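Packaging Workshop, Handout 2
Flat boxes: storing, opening, folding
Teacher: Vicente Espinoza

Almost all cardboard boxes arrive in our storeroom flat. Please read these notes before the practice and bring your own ruler.

1. Words we use

Panel: one of the big walls of the box.
Flap: the smaller part which closes the top or the bottom.
Score: the pressed line where the board must bend.
Blank: the box before it is folded. In the Farías catalog it is called "sheet", but it is the same thing.

2. Preparing the place

Choose a table that is wider than the open blank. Put a mat on it, so the board does not slide and the table does not get scratches. Tape, knife and labels stay on the side table until section 4.

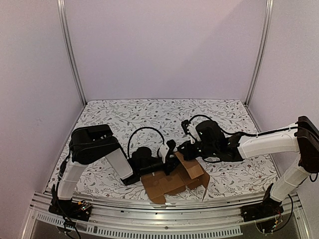
Fig. 1. A brown cardboard box, flattened and partially folded, on a printed tabletop mat.

3. Bending the scores

Bend every score one time before you build the box. Go slowly, with the flat hand and not with the fingertips. If the board makes a wrinkle beside the score, stop and open it again. The long scores come first, then the flaps. For the Pestano box (order number 2597) the short flaps go inside.

4. Closing the bottom

Put one strip of tape along the middle and let it pass 2 inches over each edge. Students often press only the center of the strip. Press the ends also.

Homework: fold 12 boxes of the Rukiswood size and write down which scores gave you trouble. Bring the paper to the December class.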